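Tecnologia de Embalagens I
Apontamentos da aula 5: embalagem primária e secundária em confeitaria

A embalagem primária é a que toca no produto. Num rebuçado ou bombom, é o papel ou filme que o envolve. Deve proteger da humidade, da luz e da gordura dos produtos vizinhos, e abrir-se sem ferramenta.

Fechos mais comuns:
- torção dupla: as duas pontas do filme são torcidas; exige um material que guarde a dobra
- torção simples: uma só ponta, usada em peças redondas
- almofada: filme soldado nas extremidades e ao longo do dorso

A embalagem secundária agrupa as unidades. Para sortidos a granel usa-se muitas vezes uma caixa de cartão aberta em cima. O canelado dá rigidez às paredes, mas os cantos são a zona que primeiro se desgasta com o manuseamento.

Exercício da Tuesday Box (caso Fabbri): um sortido de 600 g, com peças de 5 g. Calcular o número de unidades e propor a disposição em camadas de 12. Repetir para 200 g.
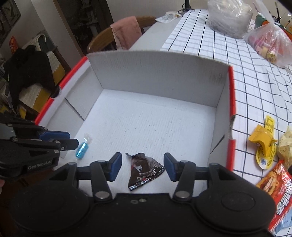

Fig. 1. Caixa de cartão branco com interior canelado e rebordo vermelho. No fundo, um invólucro escuro de chocolate, amarrotado, e um doce azul com pontas transparentes torcidas.

Na figura, comparar os dois invólucros e observar o canto direito da caixa, ligeiramente rasgado. Trazer as respostas por escrito na próxima aula.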